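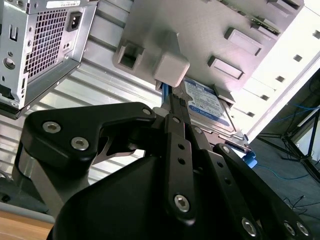
About Hurnlow Evening School

Hurnlow Evening School is a private school for adults in Climdale. We teach practical subjects in the evening hours, to people who already have a job, or a family, or both. Our courses are English for work, bookkeeping, office computing, computer maintenance, and preparation for the high school equivalency tests. We are a small school and we intend to stay small.

How the school began

The school was started by Gadisa Chala, who is still the director and still teaches the first bookkeeping class of every year. Before coming to this country he worked as an accountant for a coffee exporter. When he arrived in Climdale he could read a balance sheet without any difficulty, but he could not explain it to another person in English. He took a job in the stockroom of a furniture store, and in the evenings he studied from library books.

Some of his coworkers in the stockroom asked him to help them with their tax papers, and then with their children's mathematics homework, and after some time there was a regular group which met in the back of the Derese Bakery after it closed to customers. The owner of the bakery did not ask for rent. He asked only that the chairs be put back and that the floor be swept. The group had six people in the first winter. They learned percentages with the bakery's own price list, and we still use a copy of this price list in the first lesson, although the prices in it are now very old and make the students laugh.

When the group became too large for the bakery, Mr. Chala rented two rooms on the second floor of the Hurnlow Building, above the shoe repair. The school took its name from the building. People often ask who Mr. Hurnlow was, and we regret that we do not know. The name is cut in the stone over the door and the landlord does not know either.

Where we are now

Today the school has the whole second floor and a part of the third. There are 6 classrooms, a small library with a copying machine, and a kitchen where students can warm their food before class. We put the kitchen in before we put in the library, and we believe this was the correct order. A person who comes directly from work at 5:45 has usually not eaten.

In a normal term we have 200 students. Many of them are taking their first class since they left school as teenagers, and others have a university degree from another country and need the English, or the American certificate, to use it here. We place these students together in the same room. In the beginning some teachers were worried about this, but we have kept the practice. The engineer may be very slow at writing a business letter, and the person beside her who did not finish high school may write it quickly, for he has lived here all his life.

Our courses

English for Work is our largest course. It has four levels. We teach the language of schedules, telephone calls, safety notices, complaints, and small talk. Small talk is given more hours than most students expect. At the upper levels there is a weekly hour for writing, in which each student brings a real letter or message that he or she has to send, and we correct it together.

Bookkeeping is taught in two parts. In the first part all the work is done by hand, on paper, in ledgers. Students complain about this every year. In the second part we move to the computer, and the complaints stop. Students who finish both parts can keep the books of a small shop or restaurant, and many of our graduates do exactly that, often for a relative.

Office Computing covers typing, documents, spreadsheets, and e-mail. We accept complete beginners, including people who have never used a mouse. Please do not be ashamed to tell us this. It is much easier for the teacher to know it on the first evening than to discover it in the third week.

Computer Maintenance is the newest course. Students learn the parts inside a desktop computer, how to change a drive or memory, how to install a system again, and how to speak politely with a customer who has lost his photographs. The group is kept to twelve so that everybody has a place at the bench.

High School Equivalency is offered in English and, when there is enough interest, with support in Spanish or Amharic. The students decide together with the teacher when they are ready for each test. We do not push a person to take a test only because the term is ending.

Our teachers

We have 6 permanent teachers and a number of others who come for one course. All of them have worked in the subject that they teach. Our bookkeeping teachers have kept books. Our English teachers have each learned at least one other language as an adult, and this is a condition of employment. We feel that a teacher who has never stood in a post office without the right word will not have enough patience for a student who is standing there.

New teachers sit in the class of another teacher for one full month before they teach alone. They are paid for this month.

The Zovmont Prize

Every December we give the Zovmont Prize, named for the town where Mr. Chala's wife grew up and where her mother ran a reading class in her own house. It goes to a student who has helped other students to continue. It is not connected with marks. The students themselves write the names on slips of paper, and the director reads all of them. The winner receives a free course for the next year and a good dictionary in any language they choose. One year the winner was a man of 76, who had come to us to learn typing, and who telephoned every absent person in his class until they came back. He chose a Portuguese dictionary. He did not speak Portuguese at that time, but he had always wanted to.

Fees and how to pay

We are not a free school. The fees pay for the teachers and the rent, and we publish the full fee table at the front desk, where anyone can read it without giving a name. Fees may be paid in one sum or month by month, at the same total price. We do not sell loans and we do not work with companies that sell them. If your hours at work are reduced in the middle of a term, please speak with the office before you stop coming. In most cases we can move your place to the next term and you will lose nothing.

Children

We do not have a nursery, and we would like to have one. For now, children over eight years old may sit in the library during their parent's class, if they can do so quietly. There are books for them on the two lowest shelves. Donations of children's books are welcome, but please, no more encyclopedias.

Visiting us

You may visit any class one time before you register, without payment. Come to the second floor by 6:15 in the evening and ask at the desk. The street door of the Hurnlow Building is heavy and looks locked when it is only closed, so please pull it strongly. The elevator is on the left, behind the stairs. Parking behind the building belongs to the shoe repair until six o'clock, and after this time it is free for our students.

The office is open from two in the afternoon until the last class ends at 9:30. We answer letters and e-mail in English, Spanish, Amharic, and French. If you write to us in another language we will still try to answer, but please allow us a few days more.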